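Jevement 双臂工作站故障复核项目:观察员及操作参与者招募通知

2024年4月22日 | 发布人:Katalin Mészáros(Jevement 安全与质量部)
分享 239 | 评论 5

本部现面向社会及在校人员公开招募双臂工作站故障复核项目参与者。项目内部代号为 Stomeo,工作地点为 Gezer 试验室,技术负责人为 Vilmos Kovács,安全负责人为 Bianka Orbán。

一、项目缘起

四月上旬,工作站在执行取放任务期间发生一次异常:一侧机械臂在下探过程中未按设定高度停止,夹爪外壳与料箱上沿接触后继续施力,料箱被推离原位。值班人员按下急停,机械臂在指令发出后仍有短暂位移。事件未造成人员受伤,工作站当日即停止对外演示。

初步排查认为,下探高度的设定值与料箱实际高度不一致是直接原因,但这一解释不能说明急停之后的位移。半透明料箱的箱沿有较强反光,是否影响了视觉系统对边界的判断,目前也没有定论。

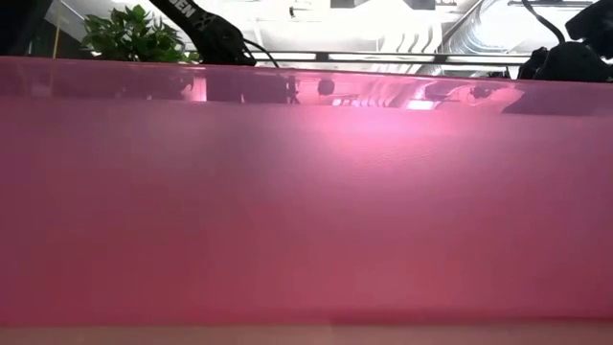
为避免由开发人员自行评判自己的系统,本部决定引入未参与该系统研制的人员,对既有记录进行独立标注,并在限速条件下参加复现试验。复核结论将作为工作站能否恢复正常速度运行的依据之一。

二、招募岗位及职责

(一)记录复核员。逐段查看机械臂运行记录,共700多段,标注夹爪与箱沿、托盘、瓶体及邻近线缆之间的接触或疑似接触,并注明判断把握程度。对不能确定的片段,应如实标为“不确定”,不得推测补全。每段记录由两名复核员分别标注,意见不一致的提交 Ernő Simon 裁定。

(二)现场观察员。复现试验期间在指定位置值守,手持急停装置,记录异常出现的时刻、机械臂姿态和所执行的步骤。观察员有权在不说明理由的情况下中止试验,任何人不得因此对其作出不利评价。

(三)操作参与者。按任务单摆放瓶体、托盘和料箱,在得到“可进入”口令后方可将手伸入工作区。试验涉及两类任务,一是料箱内物品的取放,二是将白色瓶体移入红色浅托盘。
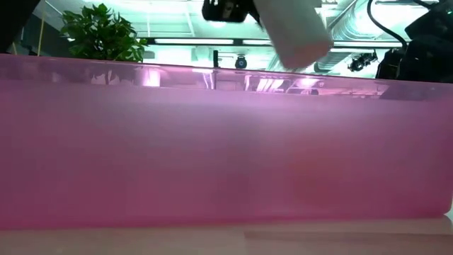
三、报名条件

1. 年满十八周岁,具备完全民事行为能力;
2. 能够连续站立工作,视力或矫正视力正常,能分辨状态指示灯的颜色;
3. 能以中文或英文书写简明的事件记录;
4. 未参与过 Rustum 控制软件的开发、测试或销售;
5. 佩戴心脏起搏器等植入式电子设备者,请在报名时说明,由安全负责人个别评估。

有工业现场、实验室安全或质量检验经历者优先。记录复核员不要求具备机器人专业背景,可远程完成部分工作。

四、安全安排

全体现场人员须在首次进入试验室前完成安全培训并通过口头考核。试验期间,机械臂以限定速度运行,两臂不得同时向工作台中部移动,直至急停后位移的原因查明。长发须束起,不得佩戴手链、挂绳及宽松围巾。调整台面物品时,两臂均须处于停止状态,并由观察员复述确认。地面线缆由本部人员统一整理,参与者请勿自行移动或拔插。

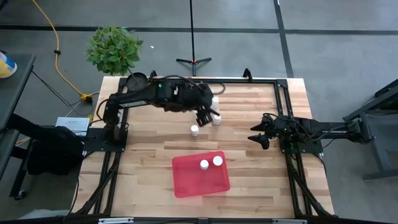

如试验中再次出现急停后位移,当日试验即告终止,现场保持原状,待 Vilmos Kovács 与 Bianka Orbán 共同到场后方可处置。参与者应留在试验室内配合完成书面陈述,所用时间计入工作时间。

五、报酬与保障

现场观察员与操作参与者每人每日800元,记录复核员按完成并通过抽检的记录段数计酬,标准见任务协议。因设备故障提前终止试验的,当日报酬照常全额发放。本部为全体现场参与者办理意外伤害保险。

六、资料使用

现场试验全程录像,录像仅用于故障分析和内部安全改进。参与者可申请对面部作模糊处理。复核报告定稿后,将向全体参与者提供一份,其中包括未能查明的事项。

七、报名方式

请将个人简历、拟申请岗位和可参加时段一并提交至 Jevement 招募页面,标题注明“Stomeo 复核”及本人姓名。材料由 Clyde Sorensen 统一受理,初审通过者将收到面谈通知。已在本部其他项目中担任测试人员者,须另附所在项目负责人的书面同意。

本通知由 Jevement 安全与质量部负责解释。

最后更新:发布当日,补充第三条第5项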